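Faded work polos – can the colour be evened out?

Posted in Laundry & Clothing

gumleaf70
I've got a stack of cotton polos from a job at Puten and the colour has gone patchy after a couple of summers on the line. They're still in good nick otherwise. Has anyone re-dyed this sort of thing at home? I have a top loader and a big enamel pot. Don't want to spend more than the shirts are worth.

Pristeck
Check the tag first. If it's 100 per cent cotton it will take dye fine. If it's a poly blend, ordinary dye only colours the cotton part and you end up with a washed-out version of what you wanted. The stitching is usually polyester too, so it stays the old colour. Wash the shirts without softener, weigh them dry and go by the packet for salt. Keep them moving in the pot for the whole time or you'll get new patches on top of the old ones. Go a shade darker than the original – matching it exactly is hard.

tolentino_road
just chuck them in with some vinegar, worked for me

Gulenov
Vinegar won't put colour back. I did up to 14 shirts in July, 2 at a time, and the collars were the trouble. Knitted collars are often a different yarn from the body, so they take the dye differently. Dry them inside out in the shade afterwards. 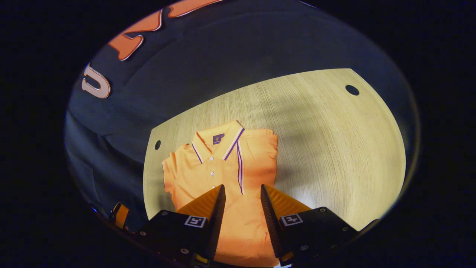 Orange polo, collar paler than the body.

If the collar bothers you, keep those ones for gardening. I wouldn't bother dyeing them twice.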